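Red and white cloths coming out of the wash pink and lumpy - what am I doing wrong?

Posted by pacheco_porchlight in Laundry & Linens

Hi all, longtime reader, first time asking anything. I have a stack of red and white cloths that I use for pretty much everything (lining the bread basket, covering dough, throwing over the tray when we eat in the living room) and I can't get them to behave. The white has gone a sad pale pink on 3 of them. The others are still fine but they will not fold flat no matter what I do. I fold them in the evening in front of the TV, on the couch or on the big footstool, and by morning the pile has slumped over and looks like I never touched it.

They're cotton as far as I know. The tag on one says cotton and the rest have lost their tags. I got them at the Vandus closing sale back in January and I washed them all together on warm the first time, which I now suspect was dumb. I've been using Stedeo powder because it's what we have. Dryer on regular until the buzzer goes.

So, two things. Is there any saving the pink ones? And how do you fold a cloth like this so it stays folded? My linen drawer is shallow (it's in a cabinet from 1925 that was my great-aunt's and nothing in it is a normal depth) so stacking them high is out.

Thanks in advance, and please be nice about the warm wash!

stotus_street_laundry
Member, 2984 posts

Oh boy, the first warm wash with new reds. I've done it, my mother did it, I bet half the people on this site have done it. Let's take the pink first.

If you dried them after the dye ran, it's going to be harder, but I would still try. Fill a bucket or the sink with cool water and dissolve some oxygen bleach in it. Not chlorine, please, it can take the red down too and then you'll have pink and pinker. Check the package for how much, they're all different. Try one cloth on its own first and keep an eye on the red, and if the color starts pouring out, pull it and rinse. If it holds, leave the cloth in for 6 hours, or as long as your package allows, then rinse and look at it in daylight. Don't put it in the dryer until you're happy with the white. I had one that needed a second soak and came out okay, a tiny bit creamy maybe, but nobody at my table has complained.

From now on wash them cold, on their own or with other reds, and get them out as soon as the machine stops. Sitting in a wet heap is when a lot of the trouble happens.

Now the folding. I have a feeling you're overdrying. When cotton goes until the buzzer it gets those hard little creases baked in and then you're fighting them all evening. Take them out while they're a bit damp, give each one a good snap, and smooth it with your hands on something firm. A kitchen counter is perfect. A couch is not!! I know it's comfy, I love folding on mine too, but the cushion gives under your hands and you end up pressing the creases in crooked.

Also, find your corners before you put the thing down. If you pick a cloth up by one spot and lower it, you get a big soft pouch at the bottom and then you spend five minutes hunting for the edges. 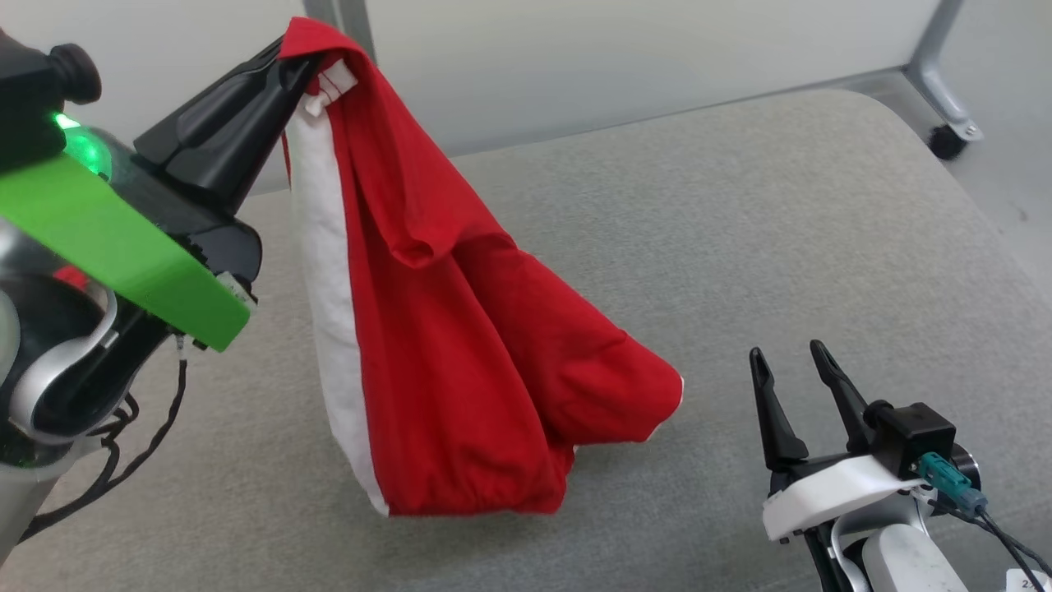

Red and white cloth held up by the top over a light gray cushion - all folds and pouch, no edges to work with yet.

What I do is grab any corner, run my other hand along the hem until I hit the next corner, and hold both up so the cloth hangs like a curtain. Then bring them together, drop the fold over my arm, and only then lay it down. Sounds fussy written out but it takes no time once your hands know it.

For a shallow drawer I'd fold in half, in half again, then in thirds, and stand them on the folded edge in a row like file folders. Measure the drawer first. If they're still too tall, add one more fold. Mine stay put as long as the row is snug.

grumpy_in_the_mudroom

I just roll mine. Roll them, put them in a shoebox, done. The box keeps them from unrolling.

Can't help with the pink. I threw mine out and bought navy.

kettle_and_twine

Agree with the cold wash and the damp folding. One thing to add, go easy on the powder. I used too much of mine for years and everything came out stiff, and stiff cloths spring open. I cut back to half of what I'd been pouring and added an extra rinse, and they got a lot softer.

I don't agree about the drawer though! Standing them up never worked for me, they flop every time I take one out. I lay mine flat in two short piles with the fold facing front and keep the tatty ones at the back for spills.

pacheco_porchlight

Thank you!! One pink one is soaking in the sink right now and the red is holding so far. Going to try the curtain thing on Wednesday when I do the next load, at the counter this time. I measured the drawer and it looks like the extra fold will do it. Does the oxygen bleach need warm water to dissolve or is cool really okay? Mine has left some grit at the bottom.

stotus_street_laundry

Stir it into a cup of warm water first until the grit is gone, then add that to the cool. And wear gloves, it's rough on your hands.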